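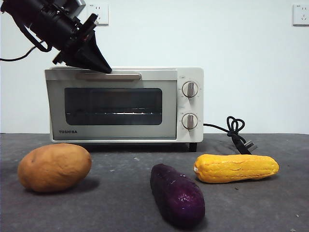
Cloresham Countertop: toaster oven notes and recipes

Cloresham Countertop is a growing set of plain-text recipes and care notes for small toaster ovens, the kind with a door on one side and a couple of dials on the other. I love these little ovens! They take up hardly any room, they do a fine tray of vegetables, and they deserve better than a leaflet that stops at toast.

What's inside

recipes/ has 91 text files, one dish each
care/ covers crumbs, racks, glass and dials
tables/dishes.csv lists every dish with its time, rack position and pan size
CHANGES.txt is what it sounds like

Of the 91 recipes, 85 have been cooked at least twice. The other six are marked "once" in the status column, so go easy on them and write to me if yours comes out differently (the Begay flatbread especially, I keep changing my mind about the salt).

Columns in dishes.csv

dish: short name, lowercase
minutes: time in the oven, with preheating left out
rack: low or middle
pan: longest side in inches
status: twice or once
notes: anything else, often too much

Times were worked out at 900 watts. If your oven is stronger, start checking early. Dial markings on small ovens are tiny and can be a fair way off, so a cheap oven thermometer is a great thing to own.

Care notes, the short version

Let the oven cool and unplug it before you clean anything. Slide the rack out and soak it in warm soapy water. Wipe the glass with a damp cloth and a little baking soda, then go over it again with clean water. Keep water away from the dials, and don't forget the underside of the door handle, where grease loves to hide.

Where to start

Try skuranska.txt, a sticky onion and potato bake that fills the kitchen with the best smell. Kasitero rolls come next. They need almost 90 minutes of rising, but the baking is quick and they freeze well.

Adding a recipe

Copy recipes/blank.txt, fill it in, and add a line to dishes.csv. Metric or cups, either is fine. Open items for October: fish, more breakfasts, and a proper page on broiling.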